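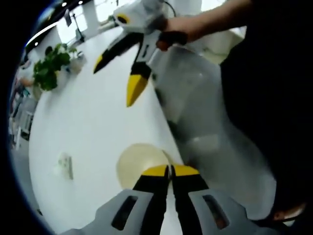 Sonex Hand-Held Gripper Pair, trial kit
Pre-use safety and inspection checklist, with comments
Filled in by: Yiran Meng
Second reader: Erdal Baysal
Date: September 2025
Supplier: Lostura
Kit status: on trial, decision pending

1. Finger tips
Yellow tips seated fully, no lifting at the corners: OK
Tips meet evenly when squeezed: OK
Comment: I love these tips. They close on thin rims so cleanly, and you can see from across the table where the jaws are. The last set we tried (the Allaser one, back in January) had dark tips and I was forever guessing.

2. Pinch points
Nothing rough on the inner pads: OK
Free hand kept clear of the jaws: OK, with a reminder
Comment: Two people, two tools, one table. Say "closing" out loud before you squeeze if your partner's hand is anywhere near. We got into the habit fast and it feels natural now.

3. Housing
No cracks, no loose screws: OK
Slots free of dust and crumbs: cleaned, then OK
Comment: Crumbs! Please don't eat lunch over the kit.

4. Cables
No kinks at the point where the cable leaves the body: OK
Slack checked with the arm fully stretched out: needs attention
Comment: The cable is thin and light, so you forget it's there – lovely for the wrist, less lovely when it catches a sleeve. I'd like a clip halfway along. Erdal has asked Lostura for one and they were very nice about it.

5. Weight and grip
One tool on the bench scale: 590 g
Handle comfortable for both left and right hand: OK
Comment: Lighter than I expected from the catalog. I still wouldn't go past 6 minutes without putting it down, and the sheet by the door now says so.

6. Trigger
Full travel, no sticking: OK
Springs back without help: OK
Squeeze count since last greasing: 241
Comment: Grease is due at 800 according to the booklet, so there's plenty of room. The feel of this trigger is the best thing in the whole kit. You can ease off so gently that a light object hardly shifts.
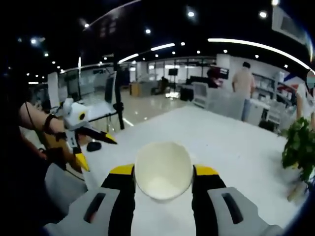
Can the tips handle thin, soft items like paper cups without crushing them?
With a light squeeze they should, as the pads spread the pressure along the side. Start loose and add force slowly, and swap the tips if they feel hard or shiny.

7. Table and floor
Table steady when leaned on: OK
Walkway behind each operator clear: OK after moving a bag
Comment: Stand square to the table. Leaning in sideways is how elbows meet.

8. Storage
Tools back in the case, jaws open: OK
Case latch: stiff
Comment (E.B.): Agree on the latch, I needed both thumbs. Qian sells a softer case that might fit, will measure.

Result: pass, cable clip and case latch still open. Recheck both when the clip arrives.
Signed: Y. Meng, E. Baysal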